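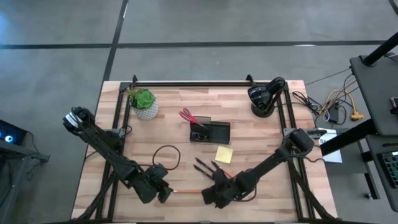
Handover stage stalls or releases early when two arms run from separate planners

Posted by cell_integration_desk on 12 Jun 2023
Category: Motion Planning and Control > Dual-Arm

Our laboratory operates a desk-tidying task on a bimanual cell. The items are ordinary stationery: pens, a pencil, scissors, a binder clip. Certain items have to be passed from the left gripper to the right hand before they can be placed in the organizer, and the failure described in this post is confined to that stage.

The software is arranged as follows. Each arm has its own planner process and its own controller. A coordinator, written in-house on top of the Dratent task library, sends goals to both planners and waits for each to report completion. Perception is supplied by the Nediswood segmentation node, which publishes item poses in the table coordinate system. The handover pose is computed once, at the start of the stage, and is sent to both arms.

Two failures are observed. In the first, the giving arm reaches the handover pose and the receiving arm stops short of it. Neither process reports an error, and the coordinator waits until the stage timeout of 34 seconds expires. In the second, the giving gripper opens before the receiving hand has closed, and the item falls to the table. The second failure is the less frequent of the two and the more troublesome, as the perception node must then locate the item again and the task tree is not written to return to the pick stage.

The following steps have already been taken:

- The hand-eye calibration of both arms was repeated in March and the residuals were within our limits.
- The velocity scaling was reduced by half. The stall still occurs.
- The goal tolerance on the receiving arm was widened. The stall became less frequent, and the grasp became noticeably worse on thin items.
- The coordinator was moved to the same machine as the planners. No change was seen.

The release command is issued when the coordinator receives "goal reached" from the receiving arm and a fixed delay of 400 milliseconds has passed. We recognize that this may not be sound practice. The delay was inherited from an earlier project in which both arms carried identical grippers.

Guidance is requested on whether the two planners should be merged into one, or whether the present arrangement can be made reliable. A merged planner would require a substantial revision of our test suite, and we would prefer to avoid that expense if a smaller correction is available.
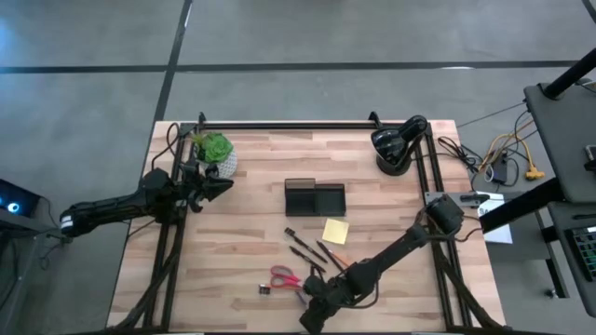

According to tarn_controls, the two failures have separate causes and should be treated separately.

The stall is most likely a collision-checking matter. Each planner holds its own copy of the planning world. When the giving arm arrives at the handover pose, the receiving planner sees the other arm, and the item it holds, as obstacles close to its own goal. If the item has not been attached to the giving gripper in the receiving planner's world, it remains a free object at its last perceived pose, and contact with it is forbidden. Many planners will then return a partial path, and some wrappers report a partial path as a success. Please check whether your wrapper does so. Ours did, and the log showed nothing at the default level.

The correction is as follows.

1. Publish attach and detach events to both planning worlds, and do not proceed until both have acknowledged the change.
2. Allow contact between the receiving fingers and the held item for the duration of the handover stage only.
3. Treat any path that ends outside the goal tolerance as a failure, and have the coordinator request a new plan.

The early release should be corrected by removing the fixed delay. "Goal reached" refers to the arm and conveys no information on the state of the fingers. A multi-fingered hand will often take longer to close than a parallel gripper, and the closing time varies with the grasp selected. The release should depend on a measured condition. We use finger motor current above a threshold, held for 450 milliseconds, together with finger positions that have stopped changing. A short test pull of 2 millimeters by the receiving arm, with the giving gripper still closed, is a useful further check if your wrist force readings are clean enough to support it.

It is not necessary to merge the planners for this task. The arms may take turns: the giving arm moves and holds, and the receiving arm then plans against a world that is standing still. Cycle time will suffer slightly. A merged planner is justified when both arms must move at once in shared space, as in folding cloth or carrying a tray.

Reply posted by mbr_lab

The same trouble was encountered here and was resolved by switching to the Janjua dual-arm package, which plans for both arms together. It worked once the joint names had been corrected. The documentation is limited. I am unable to say whether it supports your hand.

Reply posted by overhead_view

I would add one point on perception. The handover pose is said to be computed once, at the start of the stage. If it is derived from the pose of the item on the table, any slip during the pick is carried through to the handover, and a thin item such as a pencil may rotate in the fingers by a considerable angle. We take a new pose estimate after the lift, with the item held clear of the table, and compute the receiving grasp from that estimate. The segmentation node must be told to expect an item partly hidden by fingers. In our configuration this required a separate mask threshold for held items, and the threshold used for items on the table was left as it was.

The task tree should also be given a branch back to the pick stage. Items will be dropped from time to time under any release rule.

Related topics
Synchronizing planning worlds across two processes
Botitberg bridge: joint state messages arrive out of order
Grasp confirmation from motor current on small items
Retry branches in Dratent task trees
Nediswood node loses dark pens on a light wood surface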